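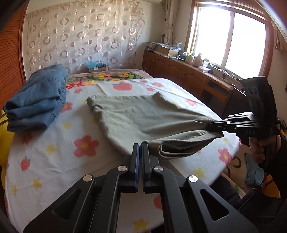

From: Cornel Dinu
To: Prints and Works on Paper list
Re: Flatness – loan arrangements and labels

Dear colleagues,

I am replying to the list as a whole, as several lenders have raised the same points as Mr El-Sayed in separate correspondence. His message is quoted in the relevant parts below.

On 3 October 2019 Karim El-Sayed wrote:

> Dear Mr Dinu,
>
> Thank you for the revised loan agreement for Flatness. Our trustees have approved in principle the loan of the large Barbu woodcut and the two smaller sheets from the same portfolio. Before I return the signed copy I should be grateful for guidance on the following.
>
> The agreement gives the light level as 50 lux throughout, but the draft floor plan places our woodcut on the wall facing the entrance, where I understand there is daylight. Has this been taken into account?
>
> The insurance schedule lists the three sheets under a single value. Our own policy requires each work to be valued separately.
>
> The draft label describes the woodcut as "untitled". In our catalogue it has always been called Field with Ditch, and visitors know it by that name.
>
> With kind regards,
> Karim El-Sayed

Taking these in turn:

Light levels. The floor plan circulated with the agreement was the first version and has now been replaced. The entrance wall at Bakley will carry the introductory text and a single painted steel relief, neither of which is sensitive to light. All works on paper have been moved to the two inner rooms, which have no windows. The blinds in the connecting corridor will remain closed for the whole of the exhibition. Readings will be taken weekly and sent to any lender who asks for them.

Values. Mr El-Sayed is correct, and the schedule should have listed the sheets one by one. A corrected schedule will be issued to every lender whose works were grouped in this way. Please do not sign the earlier one. Those who have already returned it need take no action, as the new schedule will replace it in full once both parties have initialled each page.

Titles. The curators discussed this at some length. The artist gave no written title to any of the prints made before the Driseo workshop closed, and the names in general use seem to have been supplied by dealers. The label will therefore read "Untitled", followed by "known as Field with Ditch" on the second line. The same form will be used in the catalogue and in the list of works. Lenders who object to this wording for a particular work are asked to write to me directly, with a copy of any inscription or early invoice that supports a different title.

The length of labels has also caused some difficulty. Individual labels are limited to 500 characters, including spaces but not the credit line. Several of the texts received so far are almost twice that. Lenders are welcome to send fuller notes, which will be kept on the exhibition file and offered to the guides, but the wall text will be edited in house. The section panels may run to 1,875 characters and will be written by the curators alone.

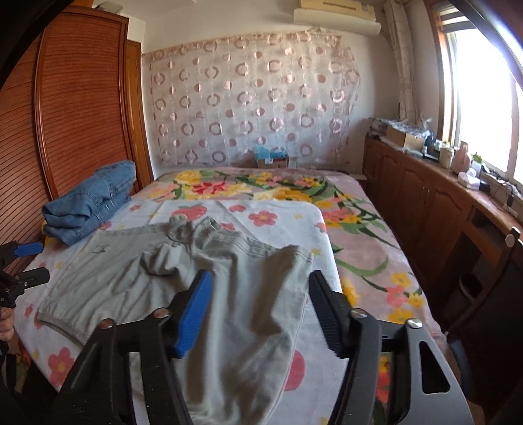
May works be sent to us unframed?

Unframed works are accepted if the lender agrees to framing at Bakley, at our expense, in standard oak mouldings with museum-grade acrylic. The sheets will be hinged with Japanese paper and wheat starch paste – no other method is used here – and will be returned in their original mounts.

Lenders sending unframed works should state the full sheet size as well as the size of the image. For the Barbu portfolio the two differ considerably, and at least one sheet has a deckle edge which the lender wishes to be shown. Mounts will be cut accordingly.

Catalogue. The print run has been set at 200 copies in hardback. Each lending institution will receive two copies for every work lent, up to a limit of six. Private lenders will receive two copies in total. Reproduction files are still outstanding for 19 works, and I have written separately to those concerned. Where a lender has no suitable photograph, the work may be photographed after it arrives, though in that case it cannot be given a full page.

Courier arrangements. Works will be collected in March. Lenders who require a courier to travel with the work, or to be present at unpacking, should say so when returning the agreement. Works will rest in their crates for a full day in the receiving store before they are opened, and couriers should plan their stay with that in mind.

Credit lines will be printed exactly as given on the loan form, including capitals and punctuation. Would those who left this section blank please complete it.

Replies concerning individual loans should be sent to me and not to the list.

Yours sincerely,

Cornel Dinu
Registrar, Temporary Exhibitions
Bakley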